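Open day at the Fillthorpe toy works

So we finally made it to the Fillthorpe open day! I have been meaning to go for years and something always came up (a wedding, a flat tire, a very bad cold), but on Sunday, May 20, 2018 we packed sandwiches and drove over from Lirby with the windows down the whole way. Parking was in a field and cost 6 dollars, which I grumbled about until I saw they were throwing in a map and a cookie.

The old works is a long brick building by the river, and you go in through what used to be the packing room. They only let so many people in at a time, so we stood in line behind a family with twin girls in rain boots and got chatting. They had been twice before and told us to skip the film and head straight upstairs, and that was very good advice.

Upstairs is where they do the painting. I could have stayed all day! Tiny wheels, tiny fences, tray after tray of farm animals drying on racks. The woman at the end bench was doing eyes on cows with a brush about as thick as an eyelash, and she let me try one. My cow looks startled. I brought it home anyway and it lives on the kitchen windowsill now.

After that we did the Chaturvedi room, a big private collection that is on loan until July. There are 302 pieces in it, mostly doll furniture and shop sets, and the labels are lovely – somebody wrote down who played with what and where it came from. My favorite was a grocery store with drawers that really open and a little roll of brown paper on the counter. The lighting in there is pretty dim, so bring your reading glasses.

Lunch was the sandwiches, on the grass, next to a brass band that only seemed to know four tunes. Then back in for the Corkmont hall, the newer part at the far end. It opened after they raised money for the roof, and it's bright and noisy and full of kids. I loved the play kitchens. We had one growing up with stickers for burners, and these have proper coils, so I got a bit carried away!

The shop is small and you have to be quick. I wanted a wooden duck on a string and the last one went to the man in front of me. I did get two postcards and a jigsaw with 150 pieces, which I thought would be easy and was not. There is a 2000 piece one of the river too, but our dining table would never be seen again.

We left when the band packed up and got stuck behind a tractor most of the way home. I would go again, only earlier, and I'd take a cushion for the grass.

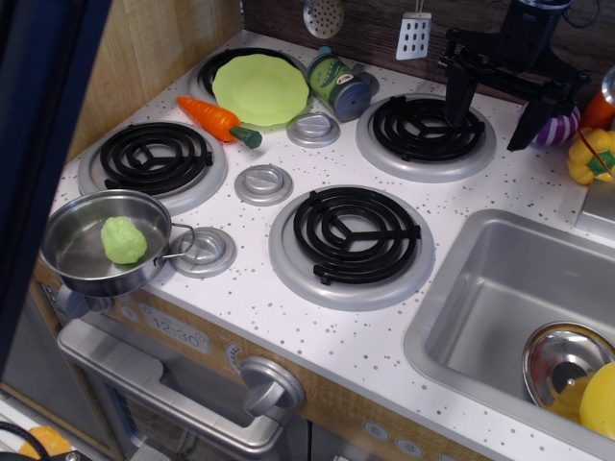
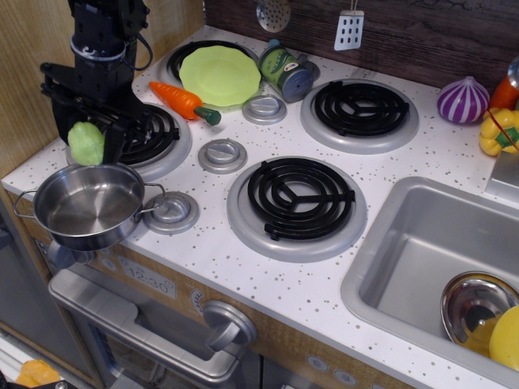
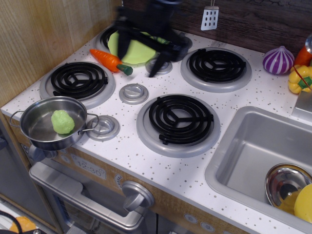
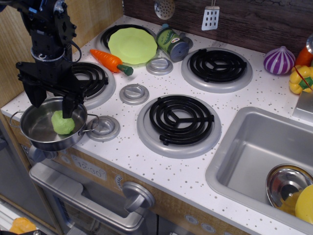 Play kitchen with the speckled countertop, Corkmont hall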